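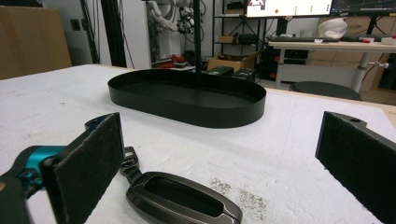 Does a tray for keys and other pocket things work better with low walls or high ones?

Low walls, for most people. A hand can come in from the side as well as from the top, and the keys stay in sight once they are down. High walls hold a bigger pile, and the pile is usually the trouble.

Figure 4. A car key fob lying on the table in front of a black oval tray with a flat bottom and low straight walls.

4.2 The tray and the things that belong in it

Of all the objects in the tidying study, the catch-all tray gave us the most to talk about, and we are delighted to have a whole section for it. Every household we visited had something doing the job: a saucer, a fruit bowl, the lid of a biscuit tin, one very handsome ashtray that had never met a cigarette. People are fond of these things! They will happily talk about where the keys live for far longer than they will talk about the linen cupboard.

The oval tray in Figure 4 has the plainest shape in our set. Its interior is matte black with a slight sheen, and the flat bottom matters more than we expected when we drew up the protocol. In a round-bottomed bowl, everything slides to the middle and tangles, so that lifting out a key brings a headphone cord and somebody's library tag with it. On a flat bottom the items settle where they are put, and a small fob can be picked up by its edges without stirring the rest.

The fob itself (glossy gunmetal grey, with a dark oval recess in the centre and a small metal loop at one end) is a lovely example of what we call a near-miss item. A near-miss item has a known home and is lying within easy reach of it. In the diaries these made up a large share of the household's loose objects, 710 of the 2812 entries, and participants were often surprised to read their own. One wrote that she "put the keys away every night", and her diary has them beside the dish on 16 evenings.

We had assumed that near misses came from laziness or hurry. Emilian Sârbu, who coded the diaries, argued for a different reading, and we have come around to it with some enthusiasm. In his view the table next to the tray is already part of the home, a sort of front verandah, and people treat an object left there as put away. The interviews support him. Asked where the keys were, participants said "in the bowl" while looking straight at keys that were not in it.

Colour came up too. A black tray on a white surface, as in Figure 4, is easy to find at a glance, but a dark object inside a black tray is less so, and two of our participants had moved to a pale dish for this reason. We would love to see this tested properly. The three trays in the Voicu set were all dark, so we can say nothing firm about it.

Crumbs deserve a short paragraph of their own. A patch of dark specks and crumbs is scattered beside the fob, and the diaries are full of similar remarks: grit, toast, pencil shavings, the fluff that travels in coat pockets. Participants wiped the tray far more often than they wiped the table around it. We did not plan to record cleaning at all, and the February round of visits has a column for it now.

Section 4.3 takes up the coat hook, which raises several of the same questions at shoulder height.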